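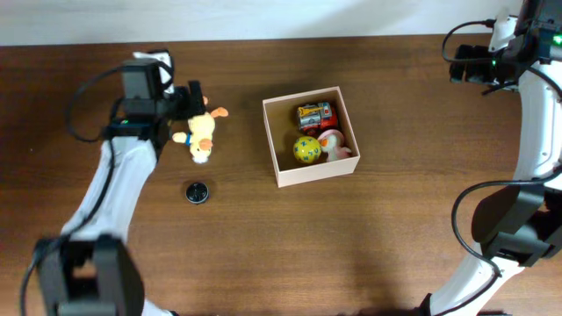
3 / 98 페이지

자유게시판 > 로봇 학습 > 양팔 데이터 수집

제목: 장난감 상자 정리 시연 2,000개 넘겼습니다!

durkpapa
Gimow 양팔 세트로 장난감 상자에 담기 모으는 중인데 드디어 2,000개를 넘겼어요. 오늘 자정 기준 2,562개입니다 ㅎㅎ 11월에 시작할 때는 하루에 몇십 개도 힘들었는데 이제 손이 알아서 움직이네요. 지금은 왼팔로 노란 인형 집은 상태고 상자에는 기차, 공, 분홍색 장난감이 들어가 있습니다. 인형이 제일 재밌어요. 어디를 집느냐에 따라 늘어지는 모양이 매번 달라서 질리지가 않습니다. 학습은 Durkisix로 돌릴 예정이에요. 조언 환영합니다!

밤샘텔레옵
와 축하드려요!! 저도 같은 작업 하다가 400개쯤에서 손목 나갔는데 대단하십니다. 상자 위치는 매번 바꾸시나요?

durkpapa
10개마다 한 번씩 옮기고 각도도 조금 틀어요. 장난감은 매번 새로 흩어 놓고요.

회색책상
숫자는 멋진데 저는 개수보다 다양성 쪽입니다. 상자를 10개 단위로 옮기면 실제 배치는 250가지 남짓이잖아요. 그리고 오른팔이 놀고 있네요. 양팔 데이터인데 한쪽이 계속 떠 있기만 하면 정책이 '오른팔은 가만히'를 배워 버립니다. 저희가 Cifuentes 세트로 모을 때 그걸로 한 달 날렸어요.

durkpapa
아 오른팔도 씁니다! 물건이 상자 왼쪽에 있으면 왼팔, 오른쪽에 있으면 오른팔로 나눴어요. 비율은 반반에 가깝게 맞추고 있고요. 배치 수는 맞는 말씀이라 좀 뜨끔하네요.

밤샘텔레옵
저는 회색책상님이랑 생각이 좀 달라요. 배치를 너무 흔들면 초반 학습이 아예 안 잡히던데요. 고정 배치로 동작부터 깔끔하게 모으고 나중에 흔드는 게 저한텐 훨씬 잘 됐습니다.

회색책상
그건 개수가 적을 때 얘기고요. 2천 개 넘었으면 이제 흔들어야죠.

ㅇㅇ상추
질문이요. 인형 아래쪽 검은 동그란 건 담는 물건이에요? 병뚜껑 같기도 하고

durkpapa
네 그것도 담습니다. 납작해서 제일 어려워요. 손가락 각도 조금만 안 맞으면 튕겨 나가서 혼자 소리 지릅니다 ㅋㅋ 인형은 대충 잡아도 따라오는데 이건 안 봐줘요.

ㅇㅇ상추
그럼 놓쳤다가 다시 집은 것도 남기세요? 저는 지금까지 다 지웠는데

durkpapa
한 번 놓치고 다시 집어서 끝까지 간 건 남깁니다. 두 번 이상 놓치면 버리고요.

회색책상
여기엔 동의합니다. 복구 동작은 돈 주고도 못 삼. 다만 태그는 꼭 따로 달아 두세요. 나중에 빼고 싶을 때 눈으로 다시 보려면 지옥입니다.

밤샘텔레옵
태그는 Clilwood 뷰어에서 단축키로 달면 금방이에요. 저는 성공/재시도/폐기 세 개만 씁니다. 그리고 원목 책상에 창가 빛 들어오면 시간대별로 색이 꽤 달라지니 낮이랑 밤 섞어서 모아 보세요.

durkpapa
오 낮 데이터는 거의 없는데 바로 해 보겠습니다. 정리하면 다음 묶음부터 상자는 매번 옮기고, 재시도 태그 달고, 낮에도 모으기. 벌써 두근거려요! 학습 결과 나오면 실패 영상까지 같이 올릴게요.

회색책상
실패 영상 먼저 올려 주세요. 뚜껑 쪽이 궁금합니다.

ㅇㅇ상추
저도 오늘부터 재시도 안 지웁니다... 지운 거 아깝네요 ㅠㅠ

댓글 더보기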